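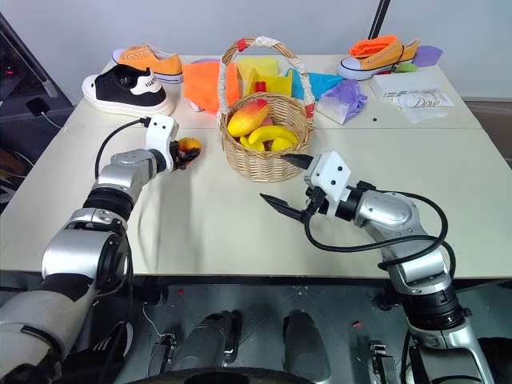

Home | About us | Vacancies | Grants | Contact

Call for participants: household food study

The Metlow Centre for Public Health invites adults living in Skustley and Clestiser to take part in a study of fruit and vegetable buying. A total of 930 households joined the first stage, which closed in December, and a further 86 are now required.

Participants will keep a shopping diary for four weeks and complete two telephone interviews. Applicants must be aged 18 or over and do most of the household's food shopping – online orders are included. Each household completing the study will receive a £40 voucher.

Forms may be requested from the Mousavi Building reception and must be returned by 29/01/2021.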